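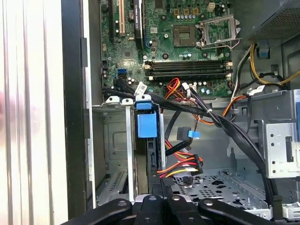

Gripper over the drive cage, socket open, no memory in yet.

7/25/23

Back at the shared shop in Plillville tonight. Kulsoom had the old tower open on the bench before I got my shoes wiped, and the arm was already hanging over it. She wants it to strip a dead desktop down by itself by October. I said I'd believe it when I saw it pull one plug.

I'm still not sold. The inside of that case is a mess of black cable running corner to corner, and half of what you want to grab is behind it. The wrist camera does give a decent view, I'll admit. You can see the socket with the lever up, the blue handle on the drive carrier, the loose SATA plug with its blue tab. But those black fingers look like oven mitts next to a memory latch. She says the size is fine. I say wait until it has to get between two wires.

We fought with Skodunel for most of the evening. That's her control program, named after something her nephew made up. It lost the zero on the wrist joint 4 times and each time I had to hold the arm up while she typed. My shoulder hurts. The Gruvero pads she ordered for the fingertips came to 40 dollars and feel like the stuff you put under chair legs — I would have cut up an old mouse mat.

Her plan is to start with the blue handle, which sticks up and is easy to find by color. Fine. Then the SATA plug. She has 312 practice moves saved from the other bench and thinks 400 will be enough to trust it near a live board. I asked enough for what and she went to fill the kettle.

I can do this whole job with a screwdriver before the thing finishes homing. Said so, more than once. She told me to write down the cable ties that have to be cut by hand, so I've started with the white one in the middle of the big bundle.

Need to bring back Shaikh's long screwdriver and find the bag of case screws. I think I left it in the car.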